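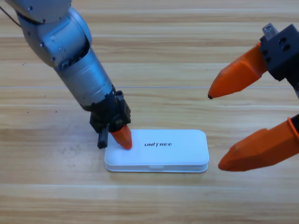

I've been promising a proper write-up of the lid work since October, and a few of you have (very kindly!) nudged me about it, so I've made a big pot of tea and here we go.

The question Wiremu Hoani and I started with was a small one. When two arms have to open a box together, does it help if one of them touches the box first and just stays there for a moment? We had been training our policy, which we call Sendolura, on demonstrations where both arms went in at the same time, because that's how most people do it with their own hands. It worked fine in the middle of the workspace and got pretty miserable toward the edges, where the box would slide away or turn a little and the second arm would close on air.

So we recorded a fresh set of demonstrations, 3746 of them (my shoulders still remember), and in every one the left arm makes contact with the lid before the right arm commits to anything. We didn't change the network at all. Same cameras, same training schedule, same slightly grumpy learning rate that Tipene Doolan picked for us back in the spring.

Then we ran 100 trials with each version, moving the box between eight starting spots. The old policy opened the lid 61 times and the new one 84, and nearly all of the gain came from those awkward outer spots, which made me so happy I went for a walk!

I do want to be careful, though. The new demonstrations are also slower, and Tipene thinks the slowness might be doing a good part of the work. He could well be right. We've only tried this with three boxes, all of them with lids that lift straight off, and I have no idea yet what happens with a hinge. Wiremu is recording a slow set with both arms going in together, so we can compare the two fairly, and I'll post those numbers when he's done.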